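Native Meadow Seed Mix, Skallis Series

The Skallis Series is a blend of native grasses and wildflowers for the repair of former pasture, road edges and old field margins. It is supplied by Joltus and is suited to sites with moderately heavy soil that drain by late spring.

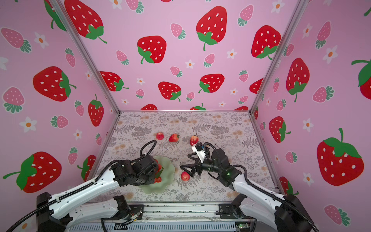 Each lot is cleaned, tested and labeled with its collection site. Wild strawberry is included at a low rate as ground cover. Its flower is small, white and five-petaled with an orange-yellow center, much like those printed among the strawberries on the pink wall panels, and seedlings should not be pulled as weeds. Grasses make up 69 percent of the mix by weight.

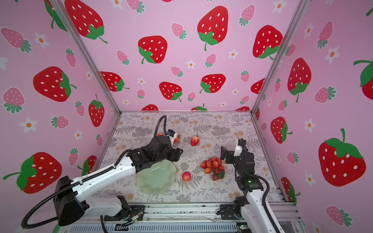

Strawberry-print panels and silver corner framing.

Seed should be sown onto bare, firm ground at a rate of 10 pounds per acre. Sites with a heavy cover of introduced grasses require treatment for one full season before sowing. Mowing in the first year should be kept above six inches. Fertilizer is not recommended.

Pack sizes: 1 lb, 5 lb, 25 lb
Item number: 194
Storage: cool and dry, in the original bag
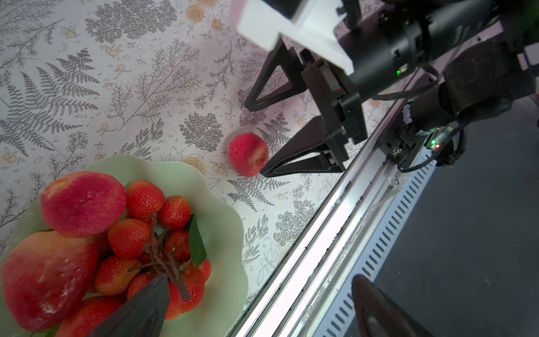
GODOY, April

Orders for fall sowing are now being accepted. The seed production fields at Zoma cover 1,105 acres, and lots are assigned in the order in which requests are received. Buyers planning work on protected land should confirm local permit rules before placing an order. Questions on site suitability may be directed to Rosemarie Teuber, Seed Services. Requests for test reports should include the lot number printed on the bag label.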